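Cell: Corrigan bench cell, household objects task
Arm and controller: Hellach
Gripper: Trotley two-finger, yellow finger set
Inspection type: return to service after a fault
Date: March 2021
Result: **restricted use only** – see section 7

Marks used on this sheet: **OK**, **NO** (must be fixed before normal running), **FIX** (fixed during the inspection), **N/A**. Comments go under the item they belong to. Don't erase a NO after the repair; add a line below it.

## 1. What happened

The cell was running a 100-cycle pick and place test with plastic bottles. On cycle 83 the gripper reported "object held" with nothing between the fingers. The arm carried on with the place move, and the person at the bench reached in to pick up the dropped bottle. The arm then started its return move while the hand was still inside the reach area. The operator pulled back and hit the emergency stop. No contact, no injury. The bottle was undamaged.

There are two separate faults here and they should be kept apart in the repair log:

- Fault A: false "object held" signal from the gripper.
- Fault B: the arm moved with a person inside the reach area.

Fault A costs a cycle. Fault B is the reason the cell was taken out of service.

## 2. Before touching anything

- [x] **OK** – Arm power off and locked out at the wall switch
- [x] **OK** – Air line not fitted on this gripper, nothing to bleed down
- [x] **OK** – Controller log copied before restart
- [x] **OK** – Program version in the controller matches the version on the job sheet
- [ ] **NO** – Lockout tag filled in

Comment: tag was hung but blank. Whoever hangs it writes the time and the reason. This was raised at the November inspection as well and is still open.

- [x] **FIX** – Bench sheet lists the objects used in the task

Comment: the sheet listed one type of bottle. The task uses more than one, and they don't grip alike. Clear bottles with a lobed base are the worst of them when the fingers come in at the base end. The pads meet a curved face and touch on a small area, and the finger position reads nearly the same as it does on an empty close. The sheet now says which end is to be gripped.

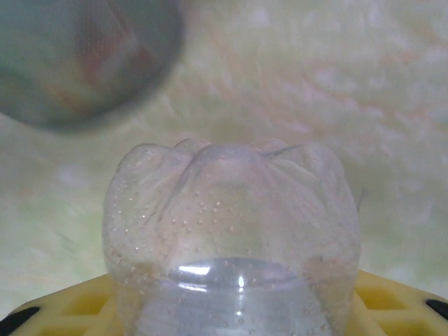 The same applies to droplets inside a bottle or any liquid left in it. Neither one sets off the fault alone, but a bottle with liquid in it weighs more and shifts in the grip when the wrist turns. Test bottles are to be emptied and capped before a run. If the task calls for liquid, write that on the job sheet and drop the wrist speed.

## 3. Gripper (Fault A)

- [x] **OK** – All 4 mounting screws present and marked with torque paint
- [x] **OK** – Fingers open and close evenly by hand with power off
- [x] **OK** – No cracks in the finger bodies
- [x] **FIX** – Contact faces clean

Comment: smudges and a thin film on both fingers. Wiped with a damp cloth and dried. Don't use solvent on these, the Trotley sheet for this finger set says soap and water only.

- [x] **FIX** – Finger cable has slack through the full wrist turn

Comment: the cable was tight at the far end of the wrist turn and pulled on the connector. Clip moved back along the forearm. We turned the wrist end to end several times with power off and the connector stayed still.

- [ ] **NO** – "Object held" signal is correct with the fingers empty

Comment: with the fingers closed on nothing, the signal came on when it should have stayed off. It didn't do this every time. It happened more often after the gripper had been running for a while, and cleaning the fingers made no difference. Moving the cable clip helped but didn't cure it. The zero position of the left finger has drifted, and the controller compares the finger gap with a fixed limit that leaves almost no room for drift.

- [x] **OK** – Grip force setting matches the job sheet (48 percent)

Comment: raising the force was suggested as a quick cure. It would hide the drift and crush the thin bottles. Leave it at the job sheet value.

- [ ] **NO** – Zero check runs at the start of each job

Comment: the routine exists in the controller but isn't called by this program. Rornance to add the call and send the new version for review. A failed zero check must stop the job and show a message. A line in the log isn't enough.

## 4. Work area

- [x] **OK** – Surface stable, doesn't rock under hand pressure
- [x] **OK** – Lighting even enough for the wrist camera
- [ ] **NO** – Only task objects inside the reach area

Comment: the reach area fills up during a session. Things get set down beside the target, then moved a little, and the arm path isn't checked again. Wide or round containers are the main concern. A mesh one on its side can roll when a finger brushes it, and a plastic bag or wrapping near the rim can catch on a finger and travel with the arm.

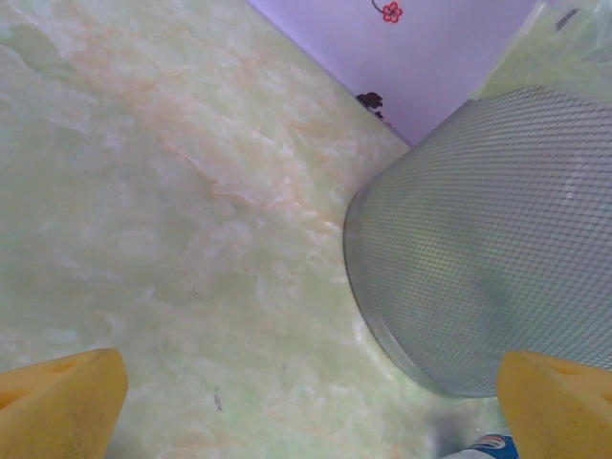

Open fingers need clearance on the outside as well as between them. The program works out the gap to the target and doesn't look at what the outer face of the finger will meet on the way down. Until that's changed, the operator checks both sides by eye before every run and after every time an object is moved. Containers stand upright or are blocked so they can't roll. Loose bags come out of the reach area unless they are the object being picked.

- [x] **FIX** – Reach area marked

Comment: old tape was lifting at two corners and had been stepped over so often that people had stopped seeing it. Replaced with wider tape. The line now follows the true reach with the fingers open – the old line was drawn to the wrist flange and left the fingers out.

- [x] **OK** – Nothing hangs down into the arm path
- [x] **OK** – Small items and specks cleared from the surface before the first run

## 5. Stops and guarding (Fault B)

- [x] **OK** – Emergency stop on the pendant works
- [x] **OK** – Emergency stop on the bench works
- [x] **OK** – Arm stays put after an emergency stop is released, needs a separate restart
- [ ] **NO** – Area sensor stops the arm when a hand enters from the front
- [x] **OK** – Area sensor stops the arm when a hand enters from the left
- [x] **OK** – Area sensor stops the arm when a hand enters from the right

Comment: tested with the arm at reduced speed and a foam block on a stick. From the left and right the arm stopped each time. From the front, low down, the block could be brought right up to the object without a stop. The lower edge of the sensor field is too high on that side. This matches what the operator described: a low reach from the front, palm down, to pick up a bottle lying on its side.

The sensor itself is good. It had been tilted up at some stage, and the bracket has no pin to hold the angle. The Hellach log shows no sensor trip at the time of the incident, so the controller had no reason to hold the arm.

- [ ] **NO** – Sensor bracket pinned and marked

Comment: Corrigan workshop to drill and pin. Paint a line across the bracket and base so that any movement shows at a glance.

- [ ] **NO** – Program waits for operator confirmation after a drop

Comment: at present the program treats a drop as a normal end of cycle if the gripper still reports "object held". That is how Fault A led to Fault B. Even with the gripper cured, the program should ask for a button press whenever the wrist camera and the gripper signal disagree.

## 6. Supervised test after cleaning and cable repair

Run at reduced speed, one person on the pendant with a hand on the stop, second person outside the tape. No reaching in at any time. Objects were placed with the arm locked out.

- [x] **OK** – Approach path clear on the left finger
- [ ] **NO** – Approach path clear on the right finger

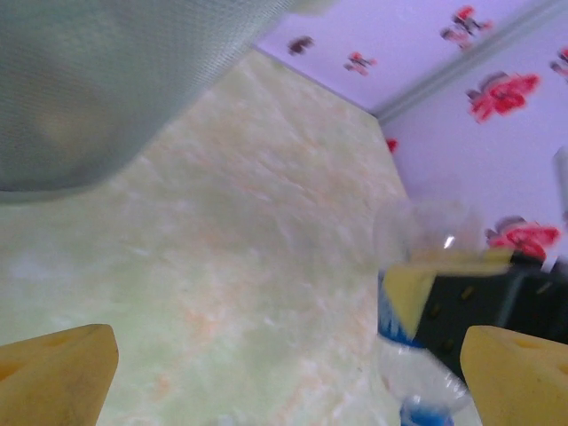 *Item 6, right side: bottle with blue label band, dark boxy object behind the right finger.*

Comment: stopped and marked NO. There must be a free hand's width on the outside of each finger, and the right side doesn't have it. Move whatever is beside the bottle, then repeat the check from the start of this section.

- [x] **OK** – Arm holds position when the pendant switch is let go
- [x] **OK** – Arm holds position when the pendant switch is squeezed hard
- [x] **OK** – Log records each stop with the correct cause
- [ ] **NO** – Wrist camera picture sharp enough for a drop check while moving

Comment: it blurs during fast wrist moves, and clear plastic is hard to pick out at the best of times. The drop check should be made with the arm paused at the top of the lift. A short pause adds little to the cycle. Rornance has been asked to put it in with the zero check so there's one new version to review and not two.

- [ ] **N/A** – Full speed run

Comment: not allowed while section 5 has open items.

## 7. Conditions for use

Until every NO above has a signed line under it:

1. Reduced speed only.
2. Two people present, one on the pendant.
3. Lock out before reaching in, for any reason, including a dropped bottle.
4. No unattended runs, and no running through breaks.
5. Front approach closed off with the folding barrier. The barrier is a stopgap and doesn't replace the sensor.

## 8. Open items

| Item | Who | Needed before |
|---|---|---|
| Fill in lockout tag properly, brief all operators | Corrigan | any use |
| Clear right side of approach path, repeat section 6 | Corrigan | any use |
| Re-zero left finger, check for drift when warm | Trotley service | normal speed |
| Zero check call at job start | Rornance | normal speed |
| Confirmation after drop, camera pause at top of lift | Rornance | normal speed |
| Pin and mark sensor bracket, retest front approach low down | Corrigan workshop | normal speed |
| Confirm controller stop settings after program change | Hellach service | normal speed |

Comment on the retest: use the foam block again and come in low, flat against the surface, from several points along the front edge. The last test record shows one pass at chest height, marked OK. The height and direction of each pass must be written down.

Sheet to stay in the folder at the cell. Copy to the Rornance program file.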